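1 Dec 2020

Up at 5, couldn't sleep, kettle on, wrote the list for Drondmont on the back of the rates notice. Leaving before it gets hot. Two nights at Aisling's then on to the block if the road's open past Dunne.

Car first. Tyres done yesterday, $478, ouch. Bloke reckoned I could of got another summer out of the back pair but I wasn't going to argue about it on the Kindel hill with the boat trailer behind me. Oil fine. Windscreen filthy. Esky smells like prawns from whenever that was, left it in the sun with bicarb.

Siobhán Gallagher rang while I was under the sink looking for the bicarb. Forty minutes. She's selling the Cendlow place after all – had someone through who liked it, then went quiet, now someone else. I said hang on till after Christmas. She won't. She wants to be near the grandkids now the borders have opened up and fair enough too. Cried a bit when she hung up, didn't expect that. We painted that verandah together, May, freezing, both of us in Mum's old gardening hats.

Chook feed, hose timer, key under the pot for next door. Still haven't paid the water. Pay the water!!

Tomatoes – first proper ones, three on the windowsill. Fruit fly got the rest of the low truss. Picked the basil hard and froze it in ice trays with oil like Aisling Mac Carthaigh does, made a right mess of the bench.

Arvo too hot to do anything. Lay on the floor with the fan and the cricket on the radio. Around 400 km tomorrow so I want a decent sleep, not that I'll get one. Thunder out west but nothing in the guage.

Packing. Togs, hat, good sandals, the book I keep not finishing. Dithered over jumpers. It gets cold at the block at night even in December, always forget, always end up wearing a towel. Taking one.

Fuel, ice, bread on the way out. Ring Siobhán back from Aisling's.

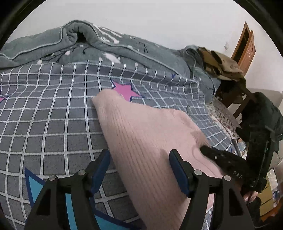

The pink knit, on the bed.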